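The Left Finger

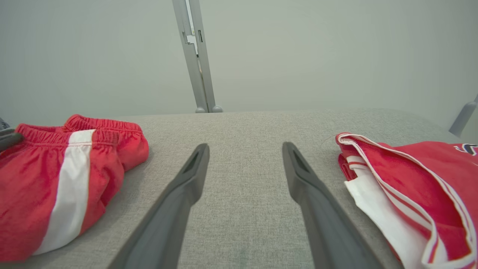
Two fingers and the red kit, on the padded surface at Virnport.

I was halfway through a cheese roll when Hugo Marín rang to say the folder had gone shy again.

"Shy how?" I said.

"It goes down for the shorts, gets right up to them, and then it sort of thinks better of it."

Now, I've looked after machines of one kind or another for most of my working life, and I can tell you that people never ring up with a fault. They ring up with a mood. The press is sulking, the conveyor's being funny, the arm's gone shy. You learn to nod and bring the big toolbag.

The place is down at the Virnport end of the harbour road, over a shop that does school and club kit. They wash it, mend it, fold it and send it back out, and in December, when all the clubs want everything at once, it's murder. Hugo bought the cell from Nasrallah when they were clearing out their old stock, and I got bought along with it, more or less. One arm, one gripper, one padded grey bench and me on the end of a phone.

He had it stopped when I got up there, and his coat on, because he'd turned the heating off to save a few quid. "Show me," I said, and he set it going.

Down it came, nice and steady, over to the red shorts with the white stripe. The fingers opened, went in either side of the fold, closed, lifted... and came up with nothing. It waited a second, as if it was embarrassed, and then went back to try again. I'd have laughed if Hugo hadn't been watching me so hard.

"Nineteen times it did that this morning," he said. "I counted. I had nothing else to do."

I ran the home routine and had a look at the numbers. The arm was fine. The camera was fine. Closing width on the gripper was meant to be 601 on the little Prultero readout (don't ask me 601 what, I've had the manual for years and it never says) and it was reading 601 on the nose. So as far as the machine knew, it was shutting its hand perfectly well. It just wasn't feeling anything in it.

I switched off, locked off, put the key in my pocket and took hold of the left finger. And it wobbled! Hardly at all, you'd not have seen it, but I could feel it, like a tooth that's thinking about leaving.

"When did you last have these off?" I said.

Hugo studied the wall.

"Hugo."

"Iñaki cleaned them," he said. "He said there was fluff."

Iñaki Ibarra is his nephew, sixteen and very keen, and he came out from behind the ironing when he heard his name. He'd done a lovely job, I'll give him that. I had the finger off in a minute and there wasn't a speck on it. What there was, when I held it up to the window, was one screw where there should have been two.

"There was one left over," Iñaki said. "I thought it was a spare."

I didn't shout. I once put a whole gearbox back together at Plakosum and found a bearing in my lunchbox, so I'm in no position. I asked him where the spare was now, and he went red as the shorts and fetched it out of the button tin. He'd kept it safe, bless him, in among about 700 buttons, and it took the pair of us till gone three to find it.

I let him put it back in. I held the finger square and he did the turning, tongue out, and I made him do one screw a bit and then the other a bit, and back again, until they were both home. Then a dab of the blue stuff. Then I made him waggle it.

"Doesn't move," he said.

"Do the other one as well."

He did the other one as well.

We ran the width again from scratch, shut, open, shut, and I showed him how you slip a strip of paper between the tips and tug it. It should drag the same all the way along. The first go it was loose at one end, so we took the finger down a whisker and tried again. I got him to write it in the book, with his own name next to it, and he wrote it so carefully I had to go and make the tea.

Hugo wanted to start it. I said Iñaki should. The lad pressed the green button and then stood well behind the line with his hands in his armpits.

Down it came. It went over to the shorts, opened, went in, closed.

Up they came, stripe and all.

Hugo took his coat off. I sat on the stairs with my tea and the other half of the roll and let it run through four more before I packed up, and Iñaki asked me what the rest of the tools in the bag were for, so I was there until six.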